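Slippery ramp down to a floating dock – grit paint, mesh, or replace the boards?

Posted in Docks, Decks & Waterfront

dockless_in_january

We have a wooden ramp, 4 feet wide, running from the bank down to a small floating dock on the lake. It was built by the previous owner, who as far as I can tell owned one tool and was mad at it. The boards are sound. I've poked every one with a screwdriver. But the north half gets green by October and stays that way until spring, and last week I went down the whole thing sitting, holding a bag of groceries for the boat. The eggs did better than I did.

I've pressure washed it twice. It looks wonderful for three weeks. My brother-in-law says to staple chicken wire over it, my neighbor says rip it out and put down composite, and the guy at the hardware store sold me a gallon of grit paint called Trerkonard that I haven't opened yet because the label says the surface must be "fully dry," a condition my ramp last met under a different president.

Budget is $300, and I'd like it usable in January. What would you do?

Rehema Mwaipopo

I've kept up the ramps at a small boat club for a long time, and most of what I know came from doing it wrong first.

Don't open the paint. Take it back. Grit paint on damp softwood lifts in sheets, and then you have a slippery ramp with slippery flakes on it. It's fine stuff on concrete, and it's fine on wood that has been under a roof all summer. Yours hasn't.

Chicken wire works, I'm sorry to say, since it's ugly and your brother-in-law will be unbearable. It gives you two winters. After that the strands break and the ends stick up, and anyone barefoot finds them before you do. If you go that way, use the heavier galvanized mesh, fold the cut edges under, and put a staple every few inches. Dogs hate it.

What I'd do is screw-down grit strips. They're narrow fiberglass strips with a rough top, and you run one across each board, or every other board if money is tight. Predrill, use stainless screws, and don't overtighten or the strip cracks at the hole. We put the Clurnedico ones on the club's steep ramp and they still bite. Cheap ones from the big auction sites shed their grit in the first season, and you'll find it all in your shoes.

Before any of it, clean the boards properly. Skip the pressure washer, which tears up the soft grain and gives the green more places to live. Use a stiff brush and an oxygen-type deck cleaner, leave it on while you have coffee, then brush again. Brush with the grain. Sweep up what you can so it doesn't all end up in the lake, and check what your county says about cleaners near the water, because ours got strict.

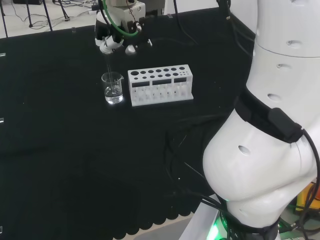 Do the strips need the wood to be dry when I screw them down?

Dry enough that the drill isn't pulling out wet mush. Surface damp is fine, as the screws are doing the holding and there's no glue involved. Pick a day above freezing and wear gloves you don't like.

One more thing, which has nothing to do with grip. Look at the hinge where the ramp meets the dock. When the lake drops, the ramp gets steeper, and a surface that was fine in June turns into a playground slide. If you can lengthen the ramp even a couple of feet, do it. I know that isn't in the $300.
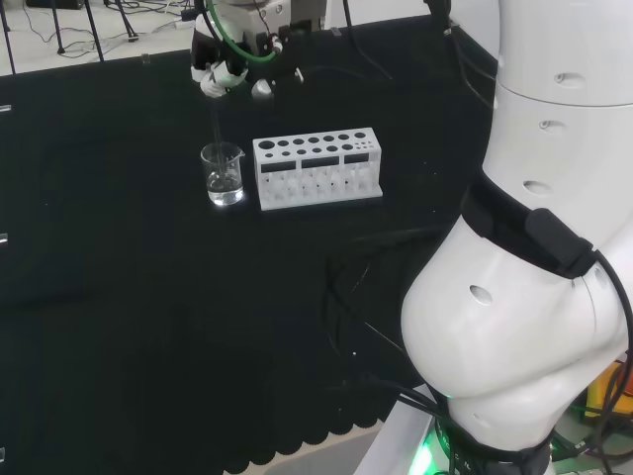

Also, cut back whatever is shading the north half. I've watched people spend a fortune on decking and leave the one cedar that was causing all of it. Two hours with a pruning saw and the boards get some morning sun, and then everything else you do lasts longer. Ours went from scrubbing every month to twice a year.

ekby_pontoon

composite is slippery too when it gets green, ask me how I know. had it 80 days before I went in. get the kind with grooves or don't bother

strips are good. mine are the Ndung'u ones, bright yellow, wife says it looks like a loading dock. it IS a loading dock

put up a handrail while you're at it

dockless_in_january

Paint returned, strips ordered. They had yellow or black and I went with black. Brother-in-law has been told it was a close decision. Will look at the cedar this weekend – it's technically the neighbor's, the one who wants me to rip everything out, so we may be able to trade insults for branches.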